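The Statement of Condition

The office at Clanley was to be returned to the landlord in the condition in which it had been received. The lease said so in its ninth clause, and the Department of Premises had assigned Demetrio Cantero to see that it was done.

He arrived before eight with the inventory in a cardboard folder. The tenant of record was Drudalov, a firm that had insured river freight and had lately been absorbed by Forkance, a larger firm that insured everything. The staff had been given 40 days' notice of the move. Most had used the first of these days to take home their mugs.

Cantero had closed 400 offices in the course of his service and held no opinion of any of them. He began, as the procedure required, at the ceiling. He entered the air conditioning unit, the lights and the beams. He entered the long white pipe, which ran on the diagonal for no reason the building plans could supply, and in the column marked Purpose he wrote "Unknown to the tenant." He then proceeded to the walls.

At the glass partition he was joined by Mrs. Chatzigeorgiou, who had managed the office since February of a year before the carpet. She had been asked to attend as the tenant's representative and had dressed for the occasion.

"The partition was not here when we came," she said. "Mr. Drudalov put it up so that he could not see us. Then he found that he could see our shapes, and that was worse for him."

"Is it a fixture or a fitting?"

"What is the difference?"

"A fixture remains. A fitting goes with the tenant."

She considered the frosted panels for some time. "Then I am a fitting," she said, "and it is a fixture. Please write that down as you think best."

Cantero wrote "Partition, frosted, fixture." There was no column for the remainder.

They went along the desks together. The procedure called for each surface to be wiped before it was entered, and for the cloth to be retained until the signing, in case the landlord should dispute the cleaning. In the drawer of the seventh desk they found a birthday card addressed to a colleague who had retired. It had been signed by everyone except Mrs. Chatzigeorgiou, and had evidently been waiting for her.

"I was told it was lost," she said.

Cantero explained that personal papers were outside the scope of the inventory and that he was therefore not in a position to see the card. He turned to the window and remained turned to it for a suitable interval. When he looked back, the drawer was closed and she was returning his pen. 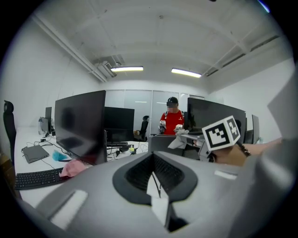

What becomes of the desks when an office is handed back?

They are offered first to the incoming tenant, then to the other departments, and whatever is left goes to the municipal store.

The question had been Mrs. Chatzigeorgiou's, and the answer had come from the handbook, which Cantero knew by heart. She asked whether the seventh desk might be offered to a department with a view of the river. He replied that the handbook made no provision for views. He then took up the form again and added, beside the entry for that desk, the words "River side preferred."

The Statement of Condition was signed at noon on 2019-06-14. Mrs. Chatzigeorgiou signed for the tenant in the same blue ink that now appeared on the card. The landlord's agent asked only about the pipe.

"It was here when we came," she told him.

The agent initialed the page. Cantero put the form in the folder, held the door for both of them, and went back to switch off the lights.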